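The Farton Road Cook-Off

I should say up front that I was never supposed to be in charge of the peppers. I was supposed to be in charge of the folding chairs, which I am good at, and which Sunita Rastogi had promised me in writing (a text, but still). Then her sister-in-law had the baby nine days early, Sunita flew out to Vostberg on the red-eye, and I woke up to a message that said only: "Peppers are yours. Recipe under the toaster. Do NOT let Gaetano change it."

So, the recipe. It belonged to Mrs. Eskildsen, who had lived at the bottom of our street until she died, and who won the cook-off so many times that they quit engraving her name on the plate and just put ditto marks. She left the recipe to Sunita on the back of a water bill. The water bill was for $33, and I know this because the total was a lot easier to read than the recipe. Her handwriting looked like something had walked across the page on its way to somewhere better.

Gaetano Galli came over before I had even finished my coffee. He lives in the other half of my duplex and can hear my toaster move.

"You're doing the peppers," he said.

"I'm doing the peppers."

"Let me see the paper."

I did not let him see the paper. I held it up at a distance, the way you'd show a steak to a dog through a window, and he squinted at it and told me the third line said anchovies. It did not say anchovies. To this day I don't know what it said, but it was a short word and it had a tail on the end.

"Two anchovies," said Gaetano. "Melted. You'd never know."

"Then why put them in?"

He looked at me like I'd asked why people bother having kneecaps.

Now, you have to understand about Gaetano and Mrs. Eskildsen. They didn't speak for the last six years of her life. Everybody on Farton Road had a theory. Mine was the hedge. Sunita's was money. The kid who delivers for Cotora Pizza thought they'd been married once and was very firm about it, though he was nineteen and had lived here since spring. All I knew was that when the ambulance came in June, Gaetano stood out on the porch in his socks until it pulled away, and then he went in and ran the vacuum for an hour.

I went shopping. I bought peppers, rice, onions, the good raisins, a lemon I didn't need. The total came to a number I'm not going to share with Sunita. When I got home there was a jar of anchovies on my doormat with no note.

I put it on top of the fridge and started cooking.

Here's the thing about stuffed peppers - they take so much longer than you think. You cut the tops off, you scrape, you wash out seeds and find more seeds. The rice has to be half done, and I have never in my life stopped anything at half. By noon I had one pan that looked all right and one pan that looked like a car accident, and I'd tasted the filling so often I couldn't taste it anymore. It was fine. It was rice in a pepper. It wasn't what I remembered from all those summers, standing in the church parking lot with a paper plate going soft in my hand, burning my tongue because I couldn't wait.

I called Sunita. I got her on the fourth try and she was whispering.

"What's the short word on line three?" I said.

"What short word?"

"With the tail."

"I always skipped that one," she whispered. "I figured it was a doodle."

"You skipped it? You've made these yourself?"

"Twice. They were fine."

"Fine like how?"

There was a long pause and a tiny new person yelled in the background. "Like rice in a pepper," she said, kind of sad, and hung up.

I stood in the kitchen for a while. Then I got the jar down.

I knocked on the wall. That's how we do it, Gaetano and me, two knocks for come over and three for turn it down. He was at my back door before I'd put my hand in my pocket, and he was already wearing an apron.

He didn't say I told you so. He melted the anchovies in a little pan with so much oil I had to look out the window. He put in garlic, and he put in the lemon, the one I didn't need. He talked the whole time, but not to me exactly, more to the stove. He said you start them low. He said she always started them too high and he used to tell her, and she used to tell him to go home.

"You cooked with her?" I said.

"Somebody had to hold the peppers."

"So what happened?"

He stirred for a bit. "She wrote it down," he said. "I told her, don't write it down, it's ours, and she wrote it down. So." He shrugged, and his ears went pink. "I have a temper. Then it was one year, then it was two years. You know how it goes."

I did know, kind of. I have a brother in Ohio.

We did them all over again, both pans. I held the peppers. My kitchen smelled like the parking lot, the real one, and I had to go stand on the steps for a minute and pretend to check on the weather. 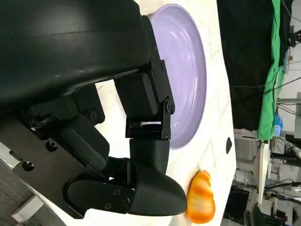
Something glossy in orange and yellow.

The cook-off itself I barely remember. It was hot, and the chairs (which had gone to a man from the bank) were set up facing the wrong way, straight into the sun, and I'm not bitter. We had the table by the side door. Gaetano refused to stand behind it. He stood a few yards off next to the drinks cooler with his arms folded, like a guy waiting for a bus, and watched every single person take their first bite.

The judge was a retired dentist who had judged all of Mrs. Eskildsen's wins. He took one forkful and put the fork down on the plate. He looked at me, and then he looked past me at the cooler.

"Huh," he said. "They're back."

We came in second. A woman from over by the reservoir had done something with ribs, and I tried the ribs, and I've got no complaints. Gaetano had plenty. He complained all the way home, carrying both pans, and he complained at my kitchen sink while I washed and he dried.

Sunita called that night to hear how it went. I told her second, and she screamed so loud she woke the baby, and then she asked me the thing I'd been waiting for.

"So did you figure out the word?"

The water bill was on the counter, propped against the toaster. Gaetano had picked it up on his way to hang the dish towel. He was holding it out at arm's length, since he'd left his glasses next door, and he'd been looking at line three for quite a while. It was a short word with a tail on the end. Now that I saw it next to his face, I could make out a capital G, and a scratchy little a.

"Still working on it," I told her.

He folded the bill along its old crease and put it in his shirt pocket, and I let him, and then I knocked twice on my own side of the wall so he'd know to come back for breakfast.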